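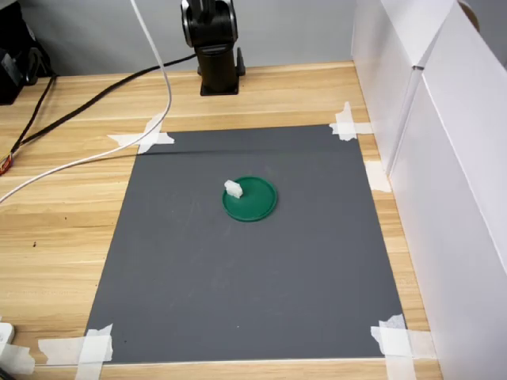 Posted by slabside_deb, 16 June 2024, in Workbenches & Surfaces

Grey mat on the light wood table, finally got round to it. Taped at the corners, plain white tape, torn not cut becuase the scissors were in the other room. Green plate is for small bits so they stop wandering off. Mat came from Pillberg, wasn't dear. Question is do I leave it taped or glue the thing down? Tape looks rough as guts but it's flat.

kelpie_tin
Leave it. Glue on a timber top, you'll be sanding till January.

mossvale
Disagree. Tape creeps. Had mine taped at the Drondunell shed, one corner let go every time the heater was on. Double sided underneath, whole perimeter, done.

kelpie_tin
Double sided is worse!! Leaves that gummy grey muck. Ask me how long I spent with the eucalyptus oil.

slabside_deb
No heater near it so creep might not be a drama. Don't love the sound of gummy muck.

ratchet_and_rye
Is that a lid or a plate? Rim looks pretty shallow. Anything round is going straight over the side imo. I use an old baking tin, ugly, works

slabside_deb
Calling it a plate. Colour's the main thing for me, white bits show up on the green. On the grey too I spose.

mossvale
White piece is half over the rim in your pic. Put it in the middle or you'll clip it with your sleeve.

slabside_deb
yeah yeah

ratchet_and_rye
Scuffs on the mat already? Left of the plate and down toward the front. What grade is it, the Lumanlan one I had marked if you looked at it sideways. Paid for the thick version too.

slabside_deb
No idea on grade, label's gone in the bin. Scuffs don't bother me, it's a work surface.

kelpie_tin
Flip it when it gets bad. Another vote for tape, you can't flip a glued one

mossvale
Fair point on the flipping. Still reckon tidy up the ends though. Square cuts, press down with the back of a spoon.

slabside_deb
Ok tape stays for now. Will redo the corners with a proper blade on the weekend and see how it goes. Might try ratchet's baking tin for the round stuff, keep the green one for the rest.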